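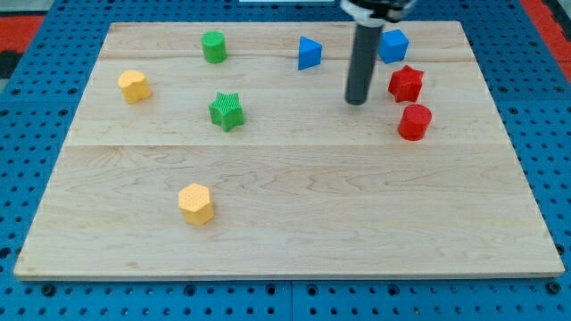

Play Materials Safety Check: Shape Blocks and Sorting Boards
Trevor Nursery, Kondier Room
Filled in by Nerys Gape, May, started 9.15 am

Please tick, cross or write "n/a", and do use the comments line even when all is well, as it helps whoever picks up the sheet next term.

1. Blocks free of chips, cracks and sharp corners
Tick, with one note. I ran my thumb along every edge, which takes longer than you would think but is rather a pleasant job with a cup of tea nearby. The stars need the most care because the points take the knocks. One green piece from the spare tub had a rough corner, so I have put it in the mending drawer.

2. Paint and colour sound, no flaking
Tick. The yellows have gone a little dull from all the wiping, but nothing came away on a damp white cloth. The reds are as cheerful as ever.

3. Small parts
Tick for the over-threes. Every loose shape was tried in the choke tester and none dropped inside. Please keep the set up on the high shelf when the little ones come through for singing – they are very quick, bless them.

4. Wooden board: surface and seams
Tick. Do feel across the joins between the planks as well as looking at them, going with the grain first and then against it. I found no splinters and no lifting. There are a few darker streaks in the wood, which I mention only so that they aren't put down as stains and scrubbed at!

5. Wooden board: edges and stability
Tick. The board sat flat when I pressed each corner in turn. It is heavier than it looks, so two hands, please, and never carry it with the blocks still on top.

6. Blue pegboard surface
Cross. The holes collect crumbs and goodness knows what else, and a quick wipe only pushes it all further in. It wants the soft brush first, then the cloth. The seams between panels are level and I couldn't catch a fingernail on them.

7. Cleaning record up to date
Cross, and I'm afraid that one is mine. The last two entries are missing from the Cemen folder. I shall fill them in before I go home.

8. Storage
Tick. Tub 61 has a sound lid and its label is still readable. Spares are in tub 415.

To do before the next check
Brush out the pegboard holes.
Sand and repaint the green piece, or send it back to Prerkitik if the corner is too far gone.
Buy more white cloths.

Signed: N. Gape, finished 10.40 am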